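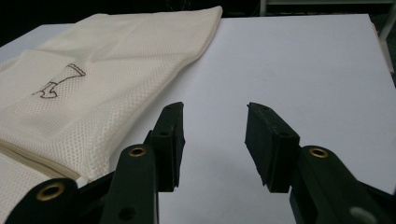
A cream mesh item on the white bench at Bresix, with the two fingers of a hand-held gripper in front of it.

Buying slowly, folding quickly: how Bresix is planning its automation budget

October
By Nayeli Cáceres

Print this article | E-mail to a friend
11 shares | 30 comments

Carys Gethin keeps her equipment plan on a single sheet of paper, folded into the back of a notebook, and she gets it out before I've even sat down. There are pencil notes all the way round the edge. "That's version nine, I think," she says. "The first version had one line on it and the line said ROBOT."

Gethin runs operations at Bresix, which sorts, folds and packs fabric goods for other companies: mesh bags, covers, liners, the soft things that turn up in a heap and have to leave in a neat stack. It's a job that machines have always been bad at, and she is delighted (there's no other word for it) to be spending money on it at last.

"Boxes are easy. You know where the corners are," she says. "Mesh goes wherever it fancies. You pick up one layer and get two, or you pick up two and get one. I've been doing this for years and I still find it interesting, which my family thinks is very sad."

The plan starts small. Before anyone at Bresix prices an arm, the team is working with hand-held grippers, held by a person at the bench, to learn what sort of fingers each job needs and to record how their own folders go about it. Gethin had a hard time getting this past the people who sign things off. They wanted to see an arm. She wanted £2779 for two hand-held units, spare finger pads, a bench and a decent light.

"I said, give me the price of a second-hand photocopier and I'll come back with a proper shopping list. And they did! I nearly fell off the chair."

Ekene Osagie, who did the costings with her, is quieter about it but just as keen. He came over from purchasing and had never bought anything with a motor in it. His advice to anyone starting out is to write down the dull items first. "Pads wear. Tables need replacing. You need somebody's hours to do the work, and those hours come out of another budget, and that manager will want a word with you," he says. "We'd put nothing down for pads at all. Now there's a line for them every quarter and I'm rather proud of it."

The white bench was his idea too. The old work surface was patterned, and pale fabric was hard to pick out against it. The new top came to a good deal less than he'd set aside, and the leftover went straight into pads.

They've had three quotes for the next stage. Gethin won't say who was cheapest, though she's happy to talk about how different they were. Grarelon quoted for a complete cell with fencing and installation. Tovar quoted for the arm alone and left the rest to her. The third, Pacheco, sent an engineer called Hernán Usuga, who asked for a bag of samples before he'd put down a number.

"He wanted the awkward ones," she says. "Folded, half folded, doubled over on themselves, printed, plain. I thought, right, you've done this before."

I rang Usuga afterwards. He laughed when I told him that. "People send me the nice sample, ironed flat," he said. "Then the machine arrives and meets the real thing. I'd like to meet the real thing first. It saves everyone a bad month."

He also told me he thinks most firms spend too much on reach and too little on fingers. Bresix seems to have listened. The current sheet has £1405 on it for trial finger sets alone, ring-fenced, and Gethin has underlined it twice.

What about the people doing the folding now? She's ready for the question. Bresix has 30 on the floor, and the plan doesn't take any of them off it. Gilberto Tamayo has been folding there longer than anyone and is down to train as the first cell operator. He's been using the hand-held gripper most mornings.

"It's like eating with somebody else's chopsticks," Tamayo says. "First week I was terrible. Now I've got opinions. I want a softer pad and I want a thinner tip, so you can get under an edge. Carys writes it all down."

She does. "Softer pad" is on the sheet, with a price next to it and a question mark.

The decision on the arm is due in spring. Osagie would like to lease for the first year and keep the option to buy; Gethin leans towards buying outright and running the thing for up to 11 hours a day. They've argued it through several times, cheerfully, and had another go while I was putting my coat on.

"Ask me again in April," she says. "I'll be on version fourteen."

Print this article | E-mail to a friend
30 comments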